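Last updated: January
By Vasilică Lazăr

Town slogan: where things stand

The council has put off its decision on the new town slogan and badge until the spring. Members were due to vote this month, but the meeting ran out of time after a long discussion on whether the design is too close to the one used by Telska. The item will come back in full, with all the papers, and no money will be spent on signs before then.

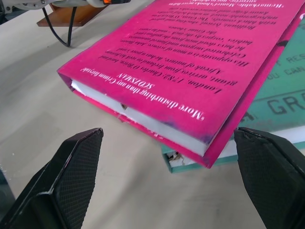

Skolelgate Residents' Association – Newsletter Group

For those who missed the last issue, the proposed slogan is "Open to All", set in white on a blue band with a small arch at the left. It was drawn up by Bevevico, the agency hired last summer. Telska has used "Open for All" on a blue band for several years, with a bridge where ours has an arch. A resident put the two side by side and sent them to the council in the autumn, and the local paper picked it up from there.

Bevevico's answer, read out at the meeting, was that the words are in common use and cannot belong to any one town. It said the arch came from the old market gate and that its designers had not looked at Telska's badge during the work. The opposition group asked to see the early sketches. The agency has agreed to hand them over, though no date was given.

Councillor Stoica, who leads the opposition group, asked for the whole contract to be looked at again. The ruling group would not go that far. It offered an outside opinion on the design alone, and this was carried by a show of hands shortly before 10 pm.

On cost, the council has paid 4,000 so far for the design stage. New signs, letterheads and van panels would be on top of that. The clerk could not give a full figure on the night and has promised one in writing.

The public survey was also discussed. It drew 824 replies, of which 400 were in favour of the slogan and 93 gave no view. That leaves 331 against. The form showed only one design and had no space for other ideas, and several people at the back of the hall raised this. The council says it was a first step and that there will be another round – this time with a choice of at least three, and paper copies for people who don't use the website.
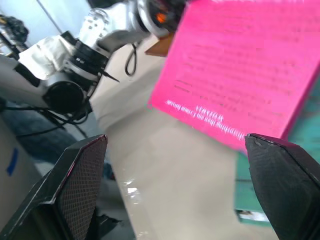 Vasilică Lazăr's summary in the last issue was fair, one reader wrote to us, but it missed the main point. The reader could live with either badge and did not much mind who thought of it first. What bothered them was that the old slogan was dropped without a vote, and they wanted to know who had signed that off.

We put this to the clerk's office. The reply was that the old slogan was never formally adopted, so no vote was needed to stop using it. It is still on the two signs on the north road and will stay there for now.

Comments on the design can be sent to the council until the end of the month. Please put "town slogan" at the top and give your postcode. The association will send its own reply as well, and a draft will be read out at our next meeting.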